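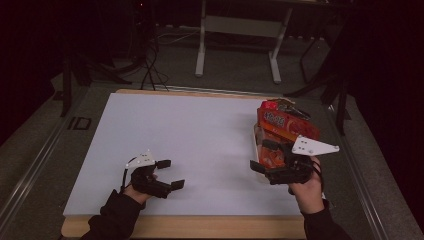 Westuda publishes Lokow handling guide for mixed snack assortments

RONDIVVILLE, September - Westuda, the contract packing company, has published the Lokow guide, a written method for handling, checking and packing mixed assortments of boxed and bagged snacks. The guide applies to all assortments packed at the Rondivville site from this month. It is available free of charge to trade customers and to other packing firms on request.

The guide covers 79 product formats, from rigid cartons to small flat sachets. Formats are grouped by how the pack behaves when it is picked up, with no reference to flavour, supplier or shelf category. Westuda previously worked from supplier data sheets, which give outer dimensions and net weight but generally say little about seals, film stiffness or how far the contents move inside the pack.

"A data sheet will tell you how long a bag is when it is lying flat and full," said Rosario Grasso, packing methods manager at Westuda. "We pack the same bag on its side, upright, and sometimes folded over to fit a gap. We needed our own notes on that, and we needed everyone to be working from the same ones."

Pack groups

The guide sets out four groups. Group A is rigid cartons, which may be held across any two opposite faces and placed on any side unless the carton is marked otherwise. Group B is filled bags with trapped air, which are held at the body and never stacked beneath Group A. Group C is flat packets with a sealed edge. Group D is soft film packs that crease readily and do not return to shape.

Group D has the longest section. Film with a metallic inner layer keeps a fold once it has been made, and a bag that has been squeezed into a narrow bundle takes up less width but more height than its data sheet allows for. The red bag shown with its silver lining turned outwards at a fold is a typical Group D pack in that state. The guide asks packers to open the bundle out on the table, check both end seals and the back seam, and then decide whether the pack goes into the assortment or into the reject tray. A crease on its own is not grounds for rejection. A crease that crosses a seal is.

Printed matter is treated separately. Where a fold hides the product name or the date, the pack must be turned or flattened until both can be read before it is placed. Many of the lines supplied through Russo, the importer that worked with Westuda on the trial, carry characters or symbols on narrow panels near the edge of the film, and these are easily lost in a fold.

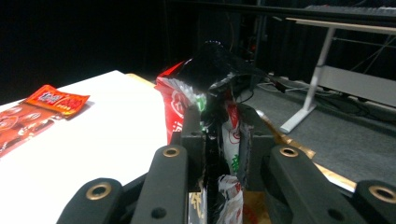 Work surface

The guide specifies a plain white work surface with a matt or smooth finish and no printed guide lines. Red and orange packs, which make up a large share of the Russo range, stand out clearly against white, and small sachets with a serrated outline are less likely to be overlooked. Coloured mats used in earlier layouts have been withdrawn.

Packs waiting to be handled are placed flat, one layer deep. Small sachets are kept towards the side of the table, away from the working area at the middle, where a larger pack may be put down on top of them. The surface is wiped at each change of assortment and checked for crumbs, film offcuts and tape.

Table edges are to be left clear by a hand's width where space allows. Packs hanging over an edge are to be moved back before the next one is picked up.

Holding a pack by its seal

The section on Group C packets departs from previous practice. Flat packets were formerly lifted at the body, with the contents between the two points of contact. For dried products in thin strips or shreds this can break up the contents without leaving any mark on the outside. The new guide calls for these packets to be held at the sealed edge wherever the edge is wide enough, so that the weight of the contents hangs or stands clear of the hold.

The packet is kept upright, or close to it, until it is over its place in the box. Some tilt is accepted. A clear flap or margin beside the printed front should be left standing and not folded in behind, as a folded margin springs back and can lift the packet next to it.

Seals are inspected at the same time. A clear seal should show no contents, no powder and no channel running from the inside to the outer edge. Glare on glossy film can hide a channel, so the packet is tilted once towards the light and once away from it. Any packet that cannot be judged after the second tilt is set aside. 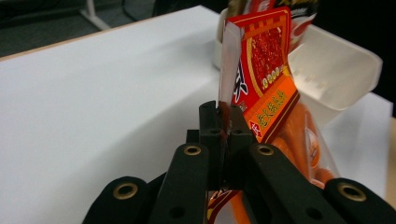
Trial results

The method was tried on a single assortment with a finished weight of 910 grams, packed in a box with an internal height of 155 millimetres. The assortment contained packs from all four groups. Boxes were packed by the same staff under the old instructions and then under the Lokow guide, and each one was opened and checked after a standard transport shake.

Westuda reports fewer split seals in Group C and fewer boxes in which the lid would not close flat. Packing time per box rose by around 2 per cent, mostly through the additional seal check. No change was found in Group A. Results for Group B were mixed, and the wording for that group will be reviewed once more boxes have been checked.

"The extra time is in the inspection, and we expected it," said Grasso. "The lid height was the useful result for us. Once the soft packs were opened out before placing, the top layer sat where the drawing said it would."

Availability

The Lokow guide is supplied as a printed booklet and as a set of single-page table cards, one card for each pack group. Customers with assortments already packed by Westuda will receive the cards relevant to their range with the next delivery note. No change to existing box sizes or artwork is required.

Suppliers who wish to have a new format assessed should send full, sealed samples, together with one empty pack cut open along the back seam. Samples cannot be returned.

About Westuda

Westuda packs food and household assortments for importers, retailers and mail order firms from its site in Rondivville. Services include carton erecting, hand packing, date checking, labelling and returns inspection.

Press and trade enquiries: Packing Methods Office, Westuda, Rondivville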